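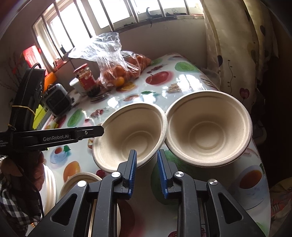
Two matching pulp bowls, side by side on the tablecloth, with the gripper open in front of them.

How to start a bowl-stacking job with a hand-held gripper (and bring your coworkers along)

Posted December 15, 2019 by Triin Sepp

Stacking bowls sounds like the dullest job in the building, and that's exactly why I love it as a first automation project. At Trillport we pack tableware for cafeterias, and for years the last step of the line was a person at a table, separating molded-pulp bowls, looking at the rims and nesting them again. We now teach that step to an arm by doing it ourselves with a hand-held gripper and recording each pass. Here's how we run a teaching session, plus what changed for the four of us who used to do the stacking.

What you need

A hand-held gripper with two fingers and soft, ridged pads. Smooth pads slip on pulp.
A table at elbow height. Any table. We record in kitchens and break rooms as well as on the packing floor, and a busy tablecloth is welcome, as the arm will have to cope with more than a clean steel bench.
A short stack of bowls, all the same model, plus a few singles.
Daylight if you can get it.
A notebook for the session log.

Step 1. Set out the bowls

Put two singles next to each other and keep the stack within reach. Lean one of the singles a little. Bowls come off a real line at all sorts of angles, and if every recording starts with them flat and tidy, the arm gets fussy. Heino Laur trained our first batch with perfect rows and we had to throw most of it out. Sorry, Heino!

Step 2. Practice the grip with nothing recording

Open the fingers wider than you think you need. Come in low, one finger inside the rim and one outside, and close slowly until the wall of the bowl just starts to give. Then back off a hair. Pulp dents easily and the dent stays there, so do this on scrap bowls until your hand gets bored with it.

If your wrist hurts, stop and change the table height. Merike Paju put a folded towel under her elbow and could suddenly go twice as long.

Step 3. Record short passes

One pass is one bowl: pick, lift, nest, release, back to the start. Pause for a breath at each end. We record 100 passes per person per session and then swap, even when it's going well – tired hands teach tired habits.

Dropped a bowl? Keep recording and pick it up the way you normally would. Those recoveries are gold. Our arm used to freeze whenever a bowl rolled, and it got noticeably braver once we'd fed it a good pile of fumbles.

Step 4. Move things

Every 8 passes, change something. Turn a bowl, slide the stack to the other side, swap who's holding the gripper. Left-handers are worth their weight in cake here.

Step 5. Write the log while you remember

Date, table, bowl model, who held the gripper, anything odd. Tarek El Khatib goes through our logs before every training run and he'd much rather read "sneezed, pass 41" than nothing at all.

Step 6. Try it on the arm at low speed

We needed 395 good passes before the arm nested a whole stack without help. Your number will be different. Stand by the stop button, let it fail a few times, note where it fails and go record more of exactly that.

What it changed for us

I was nervous about this part and I think you should talk about it before you buy anything. In April we sat down with the shift and said which tasks would move to the arm, which wouldn't, and what the stackers would do afterward. Kaja Baranauskienė asked whether she was training her own replacement. Fair question! The answer we got in writing was that hours stay the same and teaching counts as skilled work, with the pay step that goes with it.

Kaja now runs the sessions for the Gradberg site too. She still inspects rims by hand in the afternoons, as the arm can't tell a flaw from a shadow yet. What she misses is the chatting. Stacking was the job where you could talk the whole time, and recording needs some quiet. We've added a longer coffee break between swaps, and it helps a bit.

Next up is lids, which are thinner and cling to each other. I'll write that one up once we've stopped crushing them.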